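Replacing the fill valve

12 May 2024

The toilet in the hall bathroom had been refilling on its own since January. Every 15 minutes or so at night there was a short hiss, then quiet. I put it off because the door was usually shut and I sleep at the other end of the house. Then the water bill came.

I tried the flapper first. Food coloring in the tank, wait, look in the bowl. The bowl stayed clear, so it was the fill valve. The old one was a Lutena and I couldn't find the same model, so I bought a Bineo at Jaramillo Hardware. It cost more than I wanted to pay but it fit.

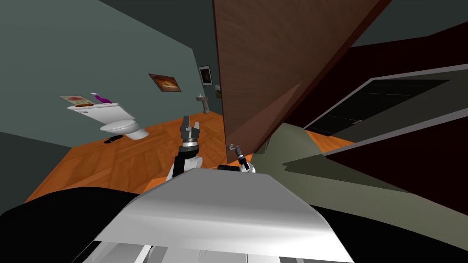
White toilet, parquet floor.

Shut off the water before anything else. My shutoff had not been turned in years and took 4 tries with a rag around the handle. Flush, then sponge out what is left in the tank. The locknut underneath is plastic and should come off by hand. Mine didn't -- I used pliers and went slowly.

Set the height of the new valve before you tighten it. I forgot and had to take it out again. The washer goes inside the tank, cone side down. Hand tight is enough. I tightened mine a little more than that and it dripped, so I backed it off and started over.

My neighbor Thoa Tiêu lent me her basin wrench, which I ended up not needing. She did hers last year and says to write the date on the inside of the tank lid in pencil. I did that too.

It has been quiet for a few nights now. Next is the kitchen faucet, an old Elov that drips from the base. I have the parts for it but not the patience yet.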